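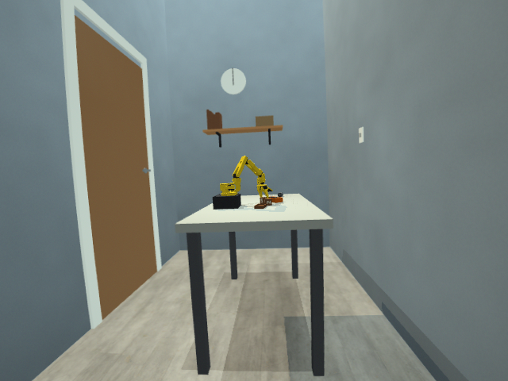 5 min read

April 2026 | By the Features Desk

The Slow Return of the Alphabet Block

In February the toy library in Clistby lent out 505 items, and the most requested was a plain set of letter blocks. The set has a waiting list. Families keep it for two weeks, and most ask to renew.

Blocks never went away, but for years they sat at the back of the shop. Parents wanted toys that lit up or talked. At Fuentealba, a small toy store on the main street, letter blocks now take up a full shelf by the register. A set sells for around $70, and the staff say grandparents are no longer the main buyers.

Part of the appeal is that a block has no right way up. Children meet letters sideways and upside down long before they can name them, and they build with them anyway.

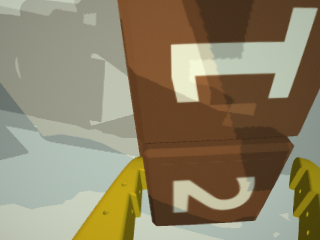
A pale letter on its side, on the upper of two brown blocks.

Teachers at the Plukevton preschool put the blocks out first thing in the morning, before the paint and the books. Some children spell. Most build towers, knock them over and start again – the letters can wait.

The school keeps its sets on low shelves and rotates them through the year. Older sets get sanded and oiled over the summer. 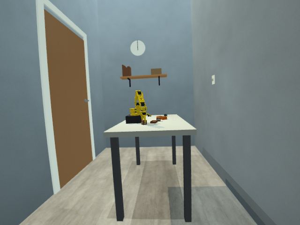
Buying Secondhand

Check the corners for splinters and the faces for flaking paint. Missing letters matter less than sellers think, unless a child's name needs them. Very old painted blocks are best kept on a high shelf for show. Wipe the others with a damp cloth and let them dry overnight.

Contact us | © Midia Magazine | Back to top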